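Sourdough questions I get asked a lot

I'm Lensa, and I bake far too much bread (ask my neighbours!). My starter is called Enberg and he's a bit fussy.
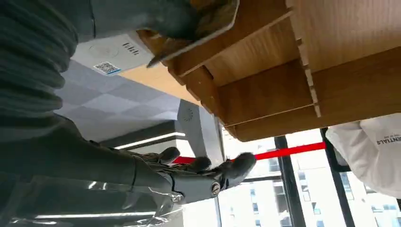
How often do I feed a starter?

Twice a day if it lives on the worktop, once a week in the fridge.

Why is my loaf so flat?

Usually it's gone in too early. I let mine sit overnight and bake at 11, 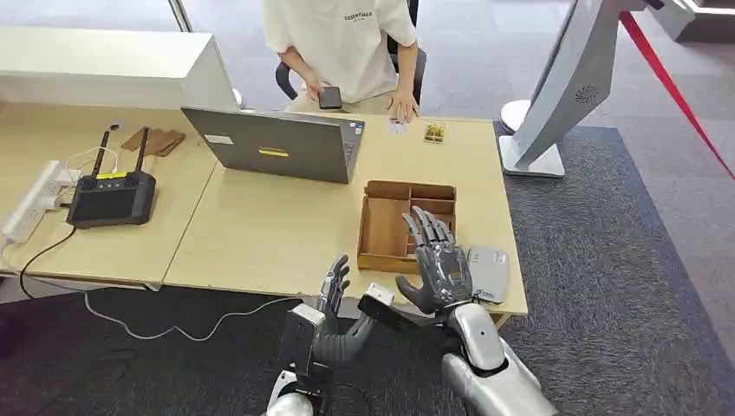 by which time the dough has a good wobble to it.

Can I freeze it?

Yes, I slice mine first 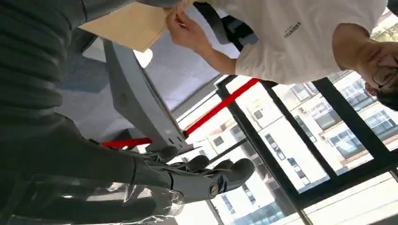

and toast it straight from frozen. Lovely with marmalade.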